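Avum White Tabletops – Frequently Asked Questions

These are the questions we get most often at Gilmartin about the Avum tabletop, from ordering through to everyday cleaning. If yours isn't covered, write to the shop and Benjie Lacson or Andor Kun will get back to you.

Is the Avum a pure white?

No. It is a soft off-white that leans slightly cool. Next to printer paper it will look a little gray, and next to a cream wall it will look quite white. We sell a sample chip for people who need to match it to something, and the cost comes off your order if you go ahead.

Do you sell the legs too?

The top is sold on its own. It fits the Hivham trestles and the Hivham fixed frame, and both are listed on the same page of the store. You can use your own base as long as it supports the top along both long sides. Two supports at the ends are not enough for the longer size.

Can I push it right up against the wall?

Yes. The back edge is straight and square, so it sits close to a flat wall. Older walls are rarely flat, and you may see a gap that opens up at one end. A bead of white caulk will close it, but then the table is harder to move. Most customers leave it alone.

Baseboards are the other thing to check. The top overhangs the Hivham frame by 3 inches at the back, enough to clear most of them.

What wall color goes with it?

Any flat, light color works. If you want the table and wall to read as one plain background, pick a cool off-white in a matte finish. Gloss paint picks up reflections from lamps and windows. Paint a test patch and look at it at the height of the table, where the light is different from what you get near the ceiling.
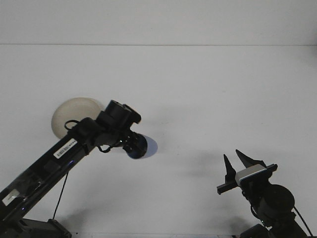 White tabletop against an off-white wall, with a faint line where they meet.

Why does my table look gray in places?

White surfaces show every change in light. If the lamp is behind the table or off to one side, the part farthest from it will look darker. Move the lamp, or add a second one on the other side, before you decide there is something wrong with the top. If the gray stays in the same spot when the light moves, try cleaning it.

How do I clean it?

Use a damp cloth and a drop of dish soap, then wipe again with plain water and dry it. For pencil and scuff marks, use a white eraser. Don't use scouring powder or steel wool. Colored cleaning pads can leave dye behind, so stick to white ones.

Permanent marker usually comes off with rubbing alcohol. Try a corner first and don't let it sit.

Can I clamp things to it?

You can, with pads under the jaws. The top is 2 inches thick at the edge, so measure your clamp opening before you order. Tighten by hand only. Dents from clamps are not covered by the warranty.

Will it arrive flat?

It ships in one piece, flat, in a carton with corner guards. Two people should carry it. Let it rest in the room overnight before you fasten it to a base.

How long does delivery take?

Around 10 working days from the Trarkumley workshop. Orders placed in July take longer, as the workshop closes for part of the month.

Can I return it?

Yes, if it has not been drilled or cut. Keep the carton and the corner guards – we can't accept a top that comes back without them.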